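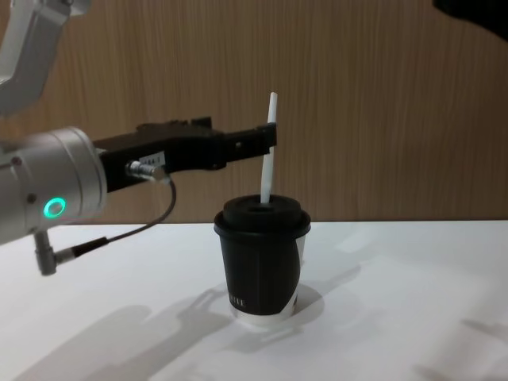
Foscombe to trial returnable cup scheme in the town centre

Cafés and takeaways in Foscombe will begin lending out returnable cups in April, under a trial run by the local reuse company Weltari.

Customers at 16 outlets will be able to ask for a returnable cup in place of a disposable one. They pay a deposit of £2, which is refunded in full when the cup is handed back at any outlet taking part. It does not have to be the one where the drink was bought.

Returned cups will be collected each evening and taken to Weltari's washing unit on the Grutholm estate. Clean stock goes back out before 7am. Outlets pay nothing to join during the trial, which will last 30 weeks.

Roya Mohammadi, project manager at Weltari, said: "Most people we spoke to in Foscombe were happy to pay a deposit as long as they could get it back without a detour. We have tried to keep the return points close together, and the bus station has one as well."

Cups come in two sizes, with lids for hot and cold drinks. Straws are not part of the scheme and remain a matter for each outlet. Disposable cups will still be available.

Parsa, the bakery chain, is taking part at both of its Foscombe shops.

Outlets wishing to join can apply through the Weltari website. A list of return points will be displayed in the library.

ENDS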